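Montecinos, janvier

**Jikico et l'atelier Gondley ouvrent leur banc d'essai de préhenseurs : mêmes objets, même table, doigts interchangeables**

Comment choisir un préhenseur quand chaque fabricant teste avec ses propres pièces ? Jikico et l'atelier Gondley ont voulu y répondre avec des choses qu'on trouve partout. Leur campagne Rosau, menée à Montecinos, confronte 2 préhenseurs et 2 contrôleurs sur des gestes de table ordinaires, et le protocole complet est désormais accessible à tous les laboratoires qui en font la demande ! 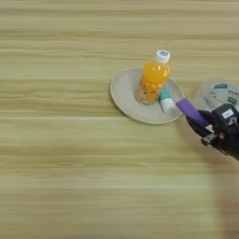
*Banc Rosau : le préhenseur noir à doigt violet, près de l'assiette et de la bouteille de boisson orange.*

Le protocole compte 17 gestes, chacun répété 10 fois par configuration. Approcher un petit objet clair au bord d'une assiette, le saisir sans bousculer son voisin, le reposer à l'endroit voulu : des tâches banales pour une main humaine, et passionnantes dès qu'on change de doigts ou de loi de commande. Les équipes notent la prise, la dépose et les contacts involontaires — ces derniers en disent souvent long sur le réglage du poignet.

La disposition des objets varie d'un essai à l'autre, avec une ou deux assiettes selon les cas, pour éviter qu'un contrôleur ne brille sur une seule géométrie.

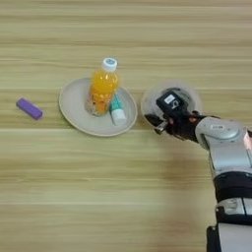
Pour Nicanor Insaurralde, le plus intéressant reste l'écart entre les contrôleurs à préhenseur identique : il dit avoir vu la même pince paraître hésitante le matin et très sûre l'après-midi, après un simple changement de commande en effort. Il souhaite que d'autres équipes refassent les mesures avec leur propre matériel.

Les objets transparents ont droit à leur propre série. Gobelets et bouteilles compliquent l'estimation de profondeur, et le protocole prévoit de les placer tout près de la cible — un vrai régal pour qui aime régler des caméras. 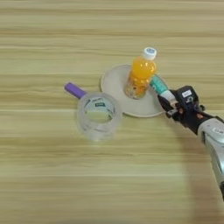 *Préhenseur fermé sur un objet bleu-vert et blanc, à côté de la bouteille.*

Les fiches d'essai, les plans de montage des doigts et les journaux de commande sont fournis en français. Les demandes d'accès et de visite du banc sont à adresser au service de presse de Jikico, à Montecinos.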